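Section 6 of the Bruven bench guide. Read it before you compare your numbers with the ones in the Parnham write-up.

## 6. Repeating the flower-sorting result

The headline result is that a policy trained on 200 demonstrations can pick stems it has not met before. We have repeated it twice and are less sure. Much of the success seems to come from how the table is laid out, so the steps below are stricter than the original ones.

1. Home both arms. Check that no cable crosses the area where stems will lie.
2. Load the Lambert checkpoint. Do not use the one bundled with Neteck, whose training split is undocumented.
3. Draw a layout from the shuffled list. Do not arrange the stems by eye. People tend to put blooms where the grippers already reach well, and the score goes up for the wrong reason.

 > **Note:** Loose leaves stay on the table. The original runs cleared them between trials, and we can't find that mentioned anywhere in the method.

4. Run 20 trials per layout. Log every attempt, including the ones you stop by hand.

 > **Caution:** Keep your hands off the table while either arm is powered. A paused arm can resume without a tone.

5. Score a pick as good only if the stem leaves the table and stays in the gripper for 2 seconds. "Touched the stem" was counted as partial credit in the write-up — we don't count it.
6. Before each trial, compare the table with your layout sheet. Check bloom direction as well as position. Two roses lying nearly parallel, with the blooms toward the far edge, are a harder case than a hydrangea on its own, and they should be reported separately.
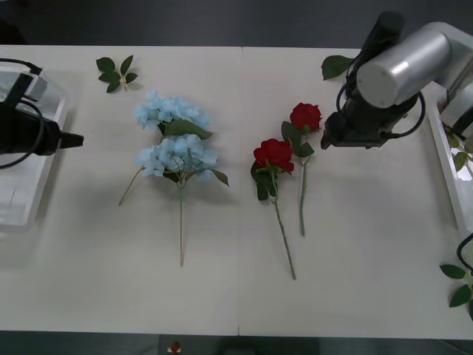 ### 6.1 Reading the score

Do not average across layouts until you have looked at each one. In our repeats, one easy layout carried most of the gain. If yours does the same, say so in the report and leave the word "generalizes" out of the title.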